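Subject: Re: [build-list] Marking out the table top before Friday

Hamish,

Replying to the list so Oisín and Aoife see it too.

Hamish Rakena wrote:

> Has anyone settled how we're dividing the big table for the
> sorting day? Last time we used chalk and it was gone by lunch.
> Bjarke says string and pins, but I don't want holes in that top.
> Also, are we still doing one section per box size, or one per
> street? I have 316 labels printed and they're by street.
>
> Hamish

Tape. I went in this morning and put some down to try it. One strip runs the long way and one runs across it, so you get a big plus and four sections. I used the blue painter's tape from the Rotich order. The Gelto roll is narrower and I'd keep that for the shelf edges.

The sections don't need to be the same size. Streets with the most boxes should get the bigger ones, and the small one can take the odds and ends that come in without a label. 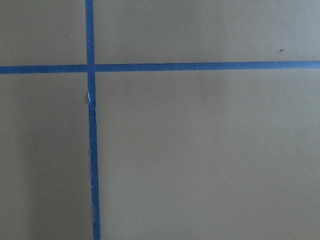
I didn't measure anything. If somebody wants it square, bring a long straightedge on Friday and pull the crosswise strip first. It peels up easily enough if you go slowly and keep it low to the table. Do press it down hard with a thumb, especially close to where the two strips cross. A raised bit there will catch on a box and then the whole strip starts to go. If you find a torn spot, cut a short patch and lay it over the top. Don't try to stretch the old piece back into place.

On your other question, go by street. The labels are already printed and I don't want to redo 316 of them. Box size only matters when we load the van, and Bjarke Nørgaard has his own system for that.

Some other items:

- Write the street names on the tape itself with a marker, facing the side where people stand.
- Anything for Flivero goes on the floor by the door. It isn't part of the sort.
- Oisín, can you bring the second tape dispenser? The one in the drawer has lost its teeth.
- Aoife, I still have your key. It's number 13 on the board if I'm not in.

The tape comes up the same evening. I left a piece on the old bench at Pasen for a whole summer and it took me an hour with a scraper to get it off.

I'll be there from 8 on Friday.

Markos Kalogeropoulos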